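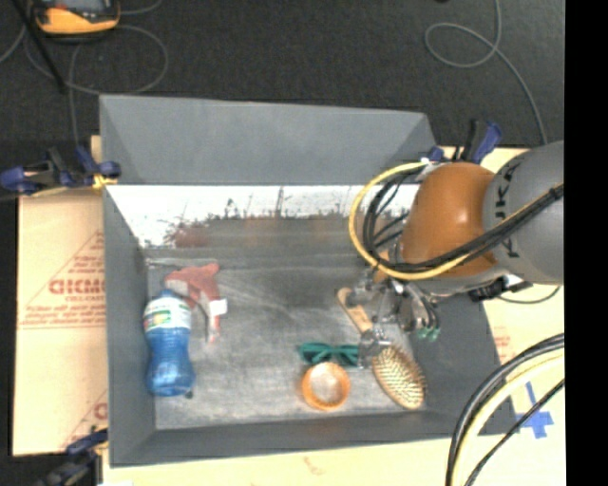
Mabli Hughes asked whether a spray bottle can really share a bin with a hairbrush and a pair of sunglasses, or whether she ought to be buying a second bin for the cleaning things. It's a question we hear a great deal, and the short answer is yes, they can share, as long as the bottle is shut properly and everything has its own side to lie on. The longer answer is this whole section, so do put the kettle on.

Section 4: Filling Your Sidside Bin for the First Time

By now you should have the bin out of its wrapping and sitting where you want it (see Section 3 if you're still deciding between the hallway and the bathroom, and take your time about it). This section covers what goes in, what stays out, and how to lay it all down so that you can find your sunglasses on a bright morning without tipping the lot onto the carpet.

The Sidside is an open bin with tall sides that slope outward. People sometimes expect it to work like a drawer, and then feel a bit let down when things wander about. It's much happier being treated like a big shallow basket: a few things, lying flat, with some floor showing between them.

4.1 Before you begin

You will need:

The bin
A soft cloth
Lukewarm water with a drop of dish soap
The things you'd like to keep in it
A box or bag for anything that turns out to belong somewhere else

Set aside 20 minutes. You may well be quicker, but there is nearly always one object that starts a family discussion.

4.2 Wiping out the bin

1. Lift out anything already in the bin, including hair elastics and loose coins.

2. Dampen the cloth and wring it out well. Wipe the floor of the bin first, then work up each side in turn.

3. Go along the fold where the floor meets the sides with a corner of the cloth wrapped over your fingertip. Fluff and crumbs collect there.

4. Dry with the other end of the cloth and leave the bin open to the air until no damp is left in the corners.

Note: Scuffs and pale scratches on the floor of a well-used bin are ordinary wear. They won't wipe away and they do no harm, so please don't go at them with a scouring pad, which only makes more of them.

Caution: Don't use bleach or oven cleaner on the bin. If you have already done so, rinse it three times with plain water before putting anything in that touches your face or hair.

4.3 Sorting what goes in

Spread your things out on a table or a towel first. We know it's tempting to drop them straight in, and we've all done it, but you'll get a much better notion of how much there is when you can see it all at once.

5. Pick out the bottles. A spray bottle, a lotion, a detangler, whatever you keep on the go. Check that each one has a label you can still read. If you can't tell what's inside, take it out of the running altogether.

6. Pick out the things that go on your head or face: brushes, combs, glasses, sunglasses. Pull the loose hair out of the brushes while you have them in your hand. Fold the sunglasses.

7. Pick out one bowl or dish, if you'd like to keep one in the bin for small bits. A small wooden bowl does nicely and is kind to rings and earrings.

8. Look over what's left. Keys, library cards and lip balm can go in the bowl. Receipts, batteries and half a packet of mints should really find another home.

Note: Ľudovít Ďurica, who wrote the first edition of this guide, always held that a bin should contain only what you'd miss within the week. We've softened his rule over the years (a sun hat in December is a perfectly reasonable thing to own if you're off somewhere warm), but it's still a good one to have in the back of your mind when you reach for the ninth hair clip.

4.4 Laying things in

9. Start with the spray bottle. Turn the nozzle to its closed position if it has one, tighten the sprayer head by hand, and give the bottle a gentle squeeze over the sink. If no drops come out, lay it along the left side of the bin.

10. Point the base of the bottle toward you and the sprayer away from you. It's a small thing, but you'll pick it up by the body that way and you won't catch the trigger with your fingers.

11. Gather the small things on the right. The bowl, the folded sunglasses and the hairbrush can sit quite close together there, and the gap between them and the bottle keeps the two groups from muddling.

12. Lay the hairbrush down so that you have a clear hold on its handle. A slant often suits it better than square to the side.

13. Place the sunglasses last, folded, with nothing resting on the lenses.

14. Step back. If you can name everything in the bin without moving anything, you have finished. If you can't, take two things out and look again.

Caution: Never lay a bottle of anything oily or strongly scented beside a wooden bowl or a wooden brush. Wood drinks these things up, and you'll be smelling lemon polish in your hair until spring.

Caution: Bottles holding household cleaners must be kept out of reach of small children and pets. An open bin on the floor is not out of reach. If that's where yours lives, keep plain water in the spray bottle for hair and houseplants, and store the cleaners up high.

4.5 The small bowl

A bowl can lie flat, with its opening up, or stand on its edge against something when it's empty. Flat is best once it has things in it, as you might imagine. We suggest a bowl that holds no more than 200 mL. Anything larger turns into a second bin inside the first, and then you're back where you began.

If your bowl slides about, cut a circle from a piece of non-slip liner and tuck it underneath. The Hrnčiar bowls sold alongside the bin come with a felt base already, so no liner is needed for those.

4.6 Keeping it going

15. Once a week, take everything out, shake any grit into the garbage, and put it all back where it was.

16. Once a month, wash the hairbrush. Swish the bristles through warm soapy water, keep the wooden parts above the waterline as best you can, and dry the brush with the bristles facing down on a towel.

17. At the change of seasons, swap the sunglasses for gloves, or the other way round.

Note: If more than one person uses the bin, give each person a side and let them be responsible for it. In our house the left is mine, and I'm told it's the messier one.

4.7 If things aren't working

The bottle leaks on its side. Check the washer inside the sprayer head. It may be missing or have a fold in it. Should it still leak, stand the bottle in a mug in the corner of the bin.

Everything ends up in one corner. The floor under the bin may not be level. Turn the bin a quarter turn and see whether things still drift the same way. Thick carpet can do this too, and a Cavalholm base board will sort it out.

You can't find anything. There is too much in the bin. Go back to step 8, and be a little sterner this time.

The sunglasses are getting scratched. Use a cloth pouch, or lay them on top of a folded face cloth.

For replacement base boards and liners, see the Cavow parts list on page 78. Section 5 deals with using two bins side by side, including what to do when one of them has to go under a bench.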